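Print this page | E-mail this story

Search the archive Go Advanced search

The Woman Who Kept the Mending Table Going
By Rhonda Lapointe
October

Hannelore Baumgart had the kettle on before I'd found a place for my coat, and she was already talking about buttons. She keeps them in old Caputo coffee tins, sorted by color and then by a system she has tried to explain to me twice. "The shirt ones go by how many holes," she said, "except the ones I like, and those go wherever I want them."

She has been altering and mending clothes in Tanar for 39 years, most of them in the narrow shop on Lokard Street with the bell that sticks. Her mother taught her to darn at 11, on a pair of her father's work socks, and she says he wore them with the bad patch facing out so that people would ask. 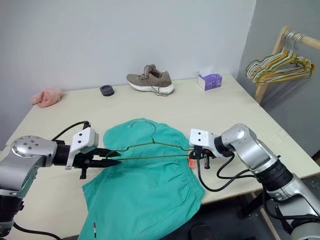 What she wanted to talk about, once the tea was poured, was waistbands. I had brought her a skirt of my own (I confess I was hoping for a free opinion) and she turned it inside out and gave a long sigh, the way my dentist does. "They sew the elastic straight to the cloth now," she told me. "It used to run in a little tunnel, and when it got tired you pulled it out and put in fresh. Ten minutes! Now I have to unpick the whole top, and the customer looks at me as though I'm making it up."

She charges very little for that job, less than she should, and her daughter has been after her about it for years. Hannelore's answer is that a person who pays too much for one repair won't come in with the next one, and she would rather see the next one.

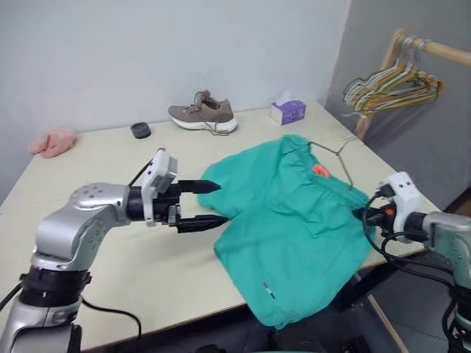 The busy season starts right around now, when people take their winter coats out and find what the moths have been up to. Some 90 coats came through the shop last fall, and she remembers a good many of them better than she remembers the owners. There was a camel one with a torn lining that had been held together with staples. There was a boy's parka that had already belonged to two cousins and was going on to a third, and she put a new zipper in it and moved the name tag over so there'd be room for one more name.

I asked if she ever turns work away. She thought about that for a good while and cut us each a second piece of plum cake.

"Wedding dresses, since my eyes got worse," she said. "And leather. I don't have the machine for it, so I send those to the man in Nomero. He's slow, but he's careful, and he doesn't talk people into things."

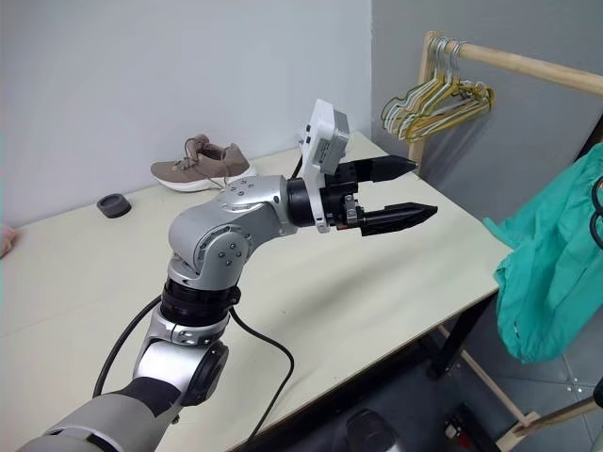

Her own machine is a heavy old thing she bought secondhand in her second year, and she oils it every Friday after closing. She has been offered newer ones. A salesman once spent a whole afternoon showing her one with 2,000 stitches on it, and she gave him lunch and listened very politely. "I use four," she said. "Five, if it's for a baby."

These days she has a few people come in the evening to learn — neighbors mostly, and a retired mail carrier who turned out to have a lovely hand for hems. She starts them all on straight seams and makes them rip out the first one, good or bad, so they'll stop being afraid of the seam ripper.

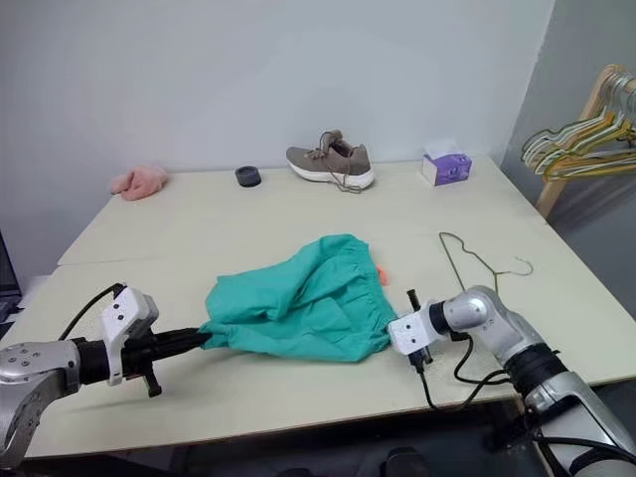 Page last changed: October, 4:15 p.m.

It was dark when I finally got up to leave. She had kept my skirt, of course, and pinned a slip of paper to it with my name spelled wrong, and she told me to come back for it next week and to bring the tin from the cake.

E-mail this story | Print this page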